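How I Clear the Junk Off My Plaid Cloth (and Keep the Good Stuff)

Sunday, September 8, 2019

My bedroom is small, so anything I carry in ends up on the plaid cloth beside the pillow end. Mail, snacks, wrappers, the fruit netting from the Warirport market — all of it. I used to let it pile up until November and then lose a whole Saturday. Now I do one short round every weekend, and it takes me roughly 5 minutes!

Start by spreading everything out so nothing is hiding under anything else. Don't sort yet, just look. 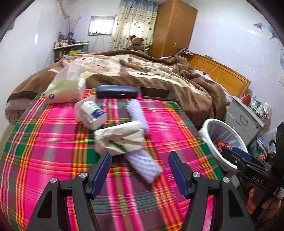
Keepers come first, before any trash gets touched. I learned this after I threw out a perfectly good pair of reading glasses in a ball of tissue paper (they were in the outside can by the time I missed them, ugh). So the navy glasses case goes at the back, and the printed pouch gets a quick check inside. Bottles lying on top of paper are sneaky, too. Lift the bottle, set it upright somewhere else, and then deal with the paper.

Next, bring the bin to you. I use a round white one and line it with a plain Odera bag, the 200-count box, folded well over the rim so it doesn't slide down when something heavy goes in.
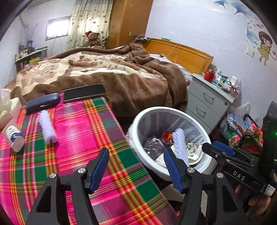 Over on the Zeltilach home forum, one reader wrote that she keeps two bags going, one for trash and one for "ask me tomorrow," and that the second bag has saved her more than once. I like that a lot! If you live with other people, it might save an argument too.

Now the actual tossing. Light, puffy things go in last, or they take up all the room and you think you're full when you're not.

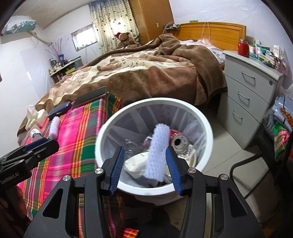 Recycling is where I get lazy, so I'm trying to be better about it. Our pickup takes cans but not plastic film, and it's worth looking up your own town's list once and taping it inside a closet door. Before I tie the bag I do one last check of the top layer. A red drink can like mine comes back out for the recycling, and the foam mesh sleeve stays in (you could save those for wrapping breakable ornaments — I have plenty already).

Shake out the cloth, wipe underneath with a damp rag and a squirt of Rodix, and put the keepers back. Bag goes out the same night.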